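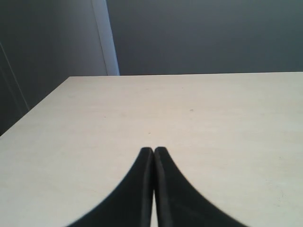 Home Reviews Desks and Tables Storage Lighting Contact

Mokby Feterano table, large size, pale top

I bought the Feterano in May to replace a dining table that had been doing duty as a work table for nine years. It cost £337 with delivery. There is a smaller version at £184 which uses the same legs, and I will come to that further down.

I wanted a large flat surface with nothing on top of it. No raised back edge, no cable flap, no pen groove. I cut paper and fabric on it, wrap parcels, and in the evenings it gets used for jigsaws and the household paperwork. Most desks I looked at had something built into the top that would have been in the way.

Delivery and assembly

It came in two boxes. The top is heavy and the driver would only bring it as far as the front door, so have a second person ready. Lucian Surdu from next door helped me get it up the stairs. The legs and the cross rail were in the other box with the bolts and a hex key. The key is too short to get any proper force on the last turn and I used my own.

The instructions are pictures only. They are clear enough until the cross rail, where the drawing does not show which way round the slots should face. They face down. I had it wrong the first time and had to take two legs off again. The whole job took an evening, including that mistake.

The top

Mokby call the colour Oat. It is a pale beige, nearer to off-white than I had expected from the website, and it looks warmer or cooler depending on the light in the room. If you want a definite beige, order the sample first. If you want white, this is not it.

The surface is smooth with a very fine mottled grain. I like this more than a plain painted top. It does not glare under the ceiling light and small scratches are hard to find. Specks are a different matter. Any dark crumb or bit of thread shows up straight away on a top this pale, and I wipe it down far more often than I did the old one. On the other hand a dropped pin is easy to see, so I don't mind much.

I have had tea, PVA glue and biro on it. Tea wipes off. The glue peeled away once it had dried. Biro needed washing-up liquid and a bit of rubbing, and there is a faint blue line left if you know where to look. I have not put a hot pan on it and the leaflet says not to.

Paper slides about more than I would like. For cutting I put a mat down anyway, but if you write a lot by hand you may want something under the page.

Steadiness and height

The frame is good. There is a little movement if you lean on one end and push sideways, none at all in normal use. The feet adjust, and on my floor one of them needed quite a few turns. The height is fixed at 78 cm, a bit higher than an ordinary dining table. For standing over a pattern it is better than my old one, though still too low to work at all day. Sitting down, I had to raise my chair. Chiyo Ogura has the same table and is shorter than me, and she uses a footrest with it.

The edges are slightly rounded and comfortable to rest your wrists on. The corners are sharper than the edges. I have caught my hip on one twice.

Compared with others

I also looked at the Jimon trestle and the Uibo folding table. The Jimon was cheaper but the top came in two halves with a join down the middle, no use for cutting. The Uibo folds flat and would suit a small room. It bounced when I pressed on the middle of it in the shop.

The small Feterano is good value if you only need room for a laptop and a lamp. It has the same finish, though you can't get the cross rail for it.

Problems so far

One plastic cap was missing from the end of the rail. I emailed and got a reply from Rodica Avram in customer service the next morning, and two caps arrived in the post that week. The cardboard packing is bulky and took two trips to the tip.

I would buy it again, in the same colour, and I would use my own hex key from the start. Four stars out of five, one off for the instructions.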